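Blue tape grid gets a big welcome at Fandside

The sorting table at Fandside has a new look, and people are thrilled with it. A grid of blue tape now divides the tabletop into squares, giving every item in the Misis sorting game a spot of its own.

Aishwarya Alva came up with the layout in November, after trying chalk lines that smudged within a day. Tape was an instant hit! It took her and Mervyn Cheetham almost 3 hours and 49 yards of the stuff, counting the strips they pulled up and laid again.

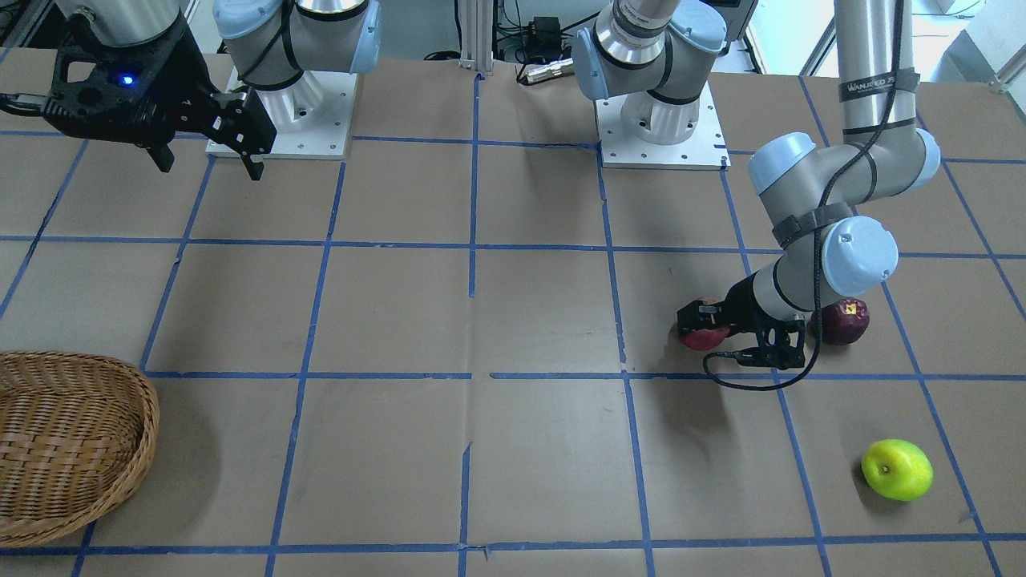
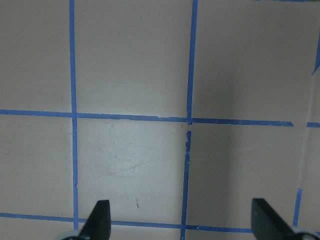
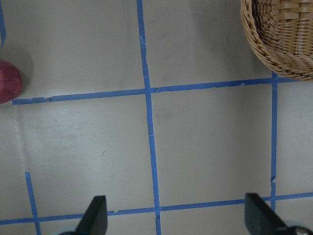

Blue tape marks out the squares.

Can the squares be made bigger for larger items?
Lift one strip between two neighboring squares and you have a double one. Press a fresh piece down when you want the smaller size back.

Chun-yin Shih, who keeps the supply shelf, has already set aside more rolls for patching, and a second grid is planned for the long table by the window. "I love how quickly you can find your place on it," Alva said. The next sorting afternoon has room for 4 more people, and sign-up is at the Fandside front desk. Come and give it a try!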